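In Defense of the Fake

My friend Sunita Lindqvist restores old houses for a living, and she can spot a fake anything from across the street. Fake beams, fake slate, fake shutters that wouldn't cover the window if you closed them. We've argued about this for 15 years, mostly in her kitchen in Drindcombe, and I'd like to put my side in writing because she talks faster than I do.

I like imitation stuff. I grew up with it! My parents' first place had wallpaper that was supposed to be oak paneling, with the same knot showing up every couple of feet, and I used to lie on the carpet and give the knots names. I knew it was paper. My parents knew it was paper. We all just liked the look of oak and didn't have the money for a wall of it.

Sunita says that's exactly the trouble – people get used to the copy and stop wanting the real thing. I don't buy it. I've wanted a real brick wall my whole life, and I've wanted it because of all the pretend ones.
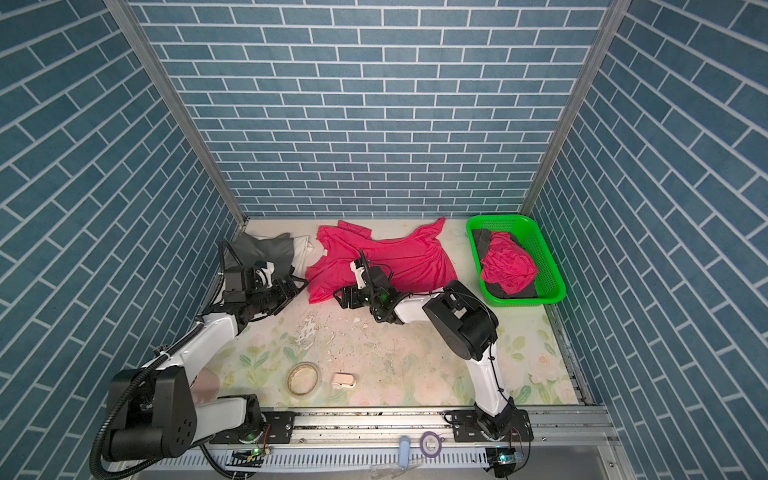

What bothers me is the idea that a pattern has to fool somebody before it's worth having. Theater people don't think that way, and neither do kids with a shoebox and a roll of shelf paper. Once you let go of fooling anyone, you can do what a mason would have a hard time talking a customer into, like running blue bricks up three walls and putting pink roses on the floor below them. Would I live in it? Maybe for a summer. But somebody picked a color because they felt like it, and I'd take that over one more beige hallway with "authentic" on the sales sheet.

Now, I'll give Sunita this much. Wear is where the fakes lose. A stone step that's been walked on for 100 years has a nice dip in it, and a printed floor that's been walked on for 7 just has a bald spot. I had a vinyl "tile" entryway once and the bit by the door went first, and no rug I owned was the right size to hide it. She brings that entryway up a lot.

Still, when I moved last October I had 3 rooms to do and very little cash, and guess what I bought. Peel-and-stick. Green marble, for the bathroom, which came out a little crooked over the sink. Sunita came by to see it, stood there with her coat on for a while, and asked if there was any left over for her laundry room.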